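Bolach Opens Up Its Practice Cell for Robot Arms

Skunthorpe, Apr 11, 2024 – I'm Tobiloba Oyelaran, I run product at Bolach, and I get to share the news this time because our press person is on leave (lucky you!). Rurero, our simulated work cell for robot arms, is on sale from today.

If you've ever tried to teach an arm to pick things up and put them in a box, you know how the days go. You set up the table, you run the program, you put everything back, you run it again. Rurero lets you do all that on a screen first. You get a room, a table, a six-axis style arm on its base plate and a bunch of everyday objects to reach for, and you can move any of it wherever you like and start over with one key.

The starter library has 260 objects in it, and yes, we argued over every single one. There are 383 ready-made table layouts too, which is five more than the 378 we promised our early testers – I couldn't stop adding them. You can also load your own parts, save a run and play it back from another angle.

One of those early testers was Ifeanyi Ekpo, who looks after the packing line at Ekwueme. "I tried my first pick before lunch and I'd never written a line of robot code," he told us. "What I'd still like is a better search in the object list, and I've told Tobiloba that more than once." He has, and we're working on it! It should be in the first update, later in April.

Rurero comes as a single-seat license or a classroom pack for 6 seats, and both include the full library and email help from the same small team that built it. Schools can ask us for a trial, and so can anyone who just wants to poke at it for a while before deciding. Write to the Bolach press desk for review copies and prices, and I'll most likely be the one who answers. 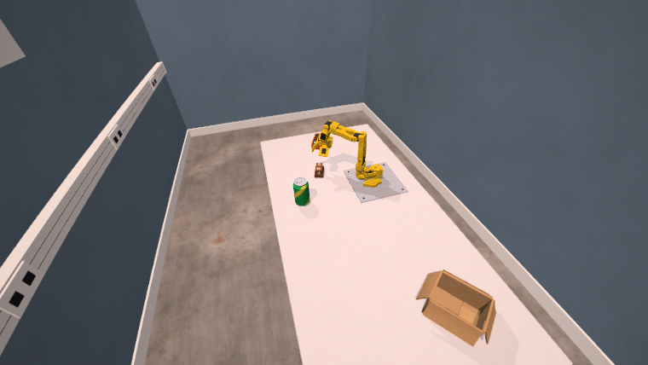
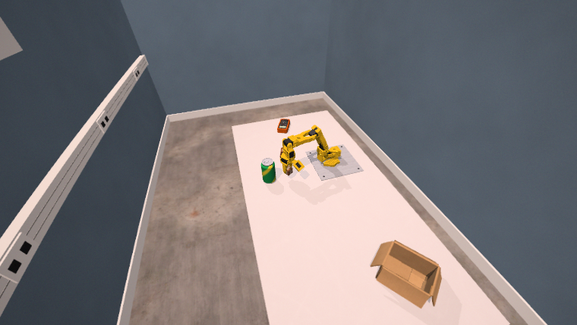
Rurero screen views: the yellow arm at work near the green soda can, with the open cardboard box at the other end of the table. Renders: Bolach.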